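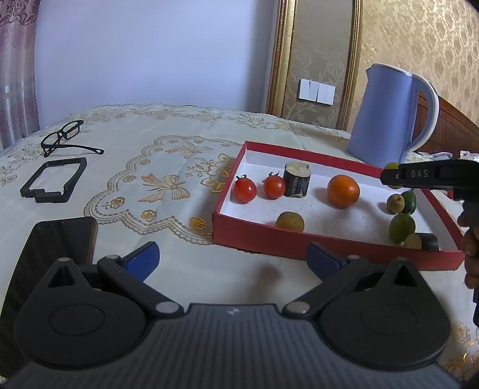
Saimi Eskola had the left gripper on her lap again, belly up, and was humming at it.

"Listen to this one," she said, and squeezed the trigger. The fingers came together with a tiny click, right at the end of their travel. "Lovely, isn't it? That's the pivot telling us it's dry!"

I had been at Nenow for two weeks and had heard a great many clicks by then, and I'm ashamed to say I couldn't tell a dry one from a happy one. Saimi could do it through a closed door. She kept a notebook, a fat one with Livisow printed on the cover (some supplier long gone), and in it she wrote every squeeze count at which a linkage had begun to complain. Most of them spoke up by 3000. The left one had held out for 578 more, and she was as proud as if she'd raised it from a seed.

"So, caps off, wipe, one drop, caps on. You do it."

"Me?"

"Who else? I've got the tea to make."

I took the first cap off with my thumbnail, as she'd shown me, and put it in a saucer. The pin underneath had a grey smear on it, finer than flour. I wiped it with a bit of old pillowcase and held it up to the window, and it shone, and I'm afraid I said "Oh!" out loud. Saimi laughed from the doorway, a big pleased laugh, and came back to look as though she had never seen a clean pin in her life.

One drop. I gave it two, and she made me wipe it all off and start again.

"Too much and it gathers fluff. Then you've made felt."

After the pins came the zero, the part I liked best. You close the fingers fully, hold them, and wait for the reading to settle. Then you open them wide and do the same. If the two numbers match the card, you're done. Ours didn't. The closed reading wandered up and down like a fly on a window, and I thought I had ruined it.

"Second pivot," said Saimi, not even looking. "You've got the cap on crooked."

I had, too. I pressed it straight with the flat of my thumb, felt it seat, and closed the fingers once more. The number stopped dead where it should.

"Try it on a lime," she said.

So I did. I picked one up, ever so slowly, carried it across and set it down, and there was no click anywhere, only the soft rub of the pads. I did it again. I did it with a tomato, holding my breath, and the skin stayed whole.

Saimi wrote a nought in the Livisow notebook, drew a line under it and turned to me with the right gripper already in her hand.

"Now this one," she said. "What do you hear?"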